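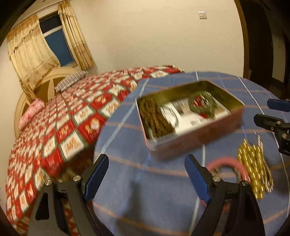 Will my kids get a turn too, or is it grown-ups only? One parent wrote in with that, and yes — everyone from age 9 up gets a turn with a hand-held gripper!

**When is the Drundthorpe open day?**
Wednesday, doors at 10 a.m. Come early, the Skevwood room fills fast.

**What will I get to do?**
Pick up small everyday things and put them in a tin. It's trickier than you'd think, and so much fun.

**How long is a turn?**
20 minutes — and you can line up again.

**Is there parking?**
Yes, behind the Brestness building.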